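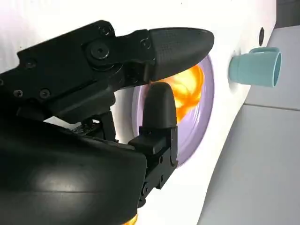
1/ 今天想慢慢聊聊夹爪的保养，话可能有点多，大家泡杯茶再看。我负责照看的这台叫Flurenberg，平时干的活就是在白色台面上收拾餐具。很多朋友一上来就问我电机、问控制器，可我每次最先看的总是指尖那两块黑色的垫子。像现在这样，两根手指凑在淡紫色盘子跟前，中间的缝那么窄，垫子稍微歪一点点，碰到盘沿的位置就全变了。上面那块垫子的细点纹理还看得清清楚楚，我心里就踏实一半。

2/ 先说清洁。我用无绒布蘸一点点温水，顺着纹理擦，别来回搓。以前图省事用过酒精，擦完是真亮，可过一阵子垫子摸着就发硬，抓杯子老打滑，后来就再也不敢了。沾了油的话，加一滴洗洁精就好，擦完多过两遍清水，晾透了再开机。

3/ 再说螺丝，这个我真的要唠叨一下！手指根部那颗大的枢轴螺栓，我是每跑大约200小时查一次，用记号笔在螺栓头和旁边的板子上画一道线，线对不上了就是松了，一眼就能看出来。旁边那些小螺丝也顺手摸一遍，十字头的换一把合口的螺丝刀，千万别拿大一号的硬拧，拧花了取出来有多难受，拧花过的人都懂（我就是）。

4/ Oksana Vasylenko上个月接手夜班，问我为什么不干脆全涂上螺纹胶。涂是可以涂，但指垫支架那几颗我留着不涂，因为垫子要常换，每次都得拆。她后来自己做了张小表贴在柜门上，哪颗涂、哪颗不涂，写得比我讲的明白多了，谢谢她！

5/ 换垫子要两块一起换，哪怕另一块看着还挺新。只换一块的话，两边厚薄不一样，夹紧的时候盘子会往一边偏。换完别急着上活，先空着开合6次，听听有没有咔哒声，再拿一只旧塑料杯试夹，最后才轮到瓷的。

6/ 然后是零位。拆过手指就一定要重新校，我吃过这个亏：有一回觉得“就拧了两颗螺丝嘛”，没校，结果闭合位置差了2毫米，找了整整一下午，最后还是Dorian Millet路过，看了一眼记录本问我，你校零了没有……那天的咖啡是我请的。

7/ 说到记录本，我还是习惯用纸的。哪天擦的、哪天紧的、垫子是哪一批，都写上。昨晚翻了翻，这副手指已经编到第437条了，字从工整写到潦草，看着还挺有感情。

8/ 有朋友私信问腕部外壳要不要拆开清灰。我的建议是，没有异响就先别拆，外面用软布擦干净，留意一下那道接缝里有没有积灰，用软毛刷轻轻带出来就行。压缩空气别对着缝吹，灰会往里跑。

9/ 下回想写线缆怎么固定，扎带松紧这件事我也有一肚子话。你们家的夹爪垫子一般多久换一次？用的什么材料？留言告诉我呀，我晚上收工以后慢慢回。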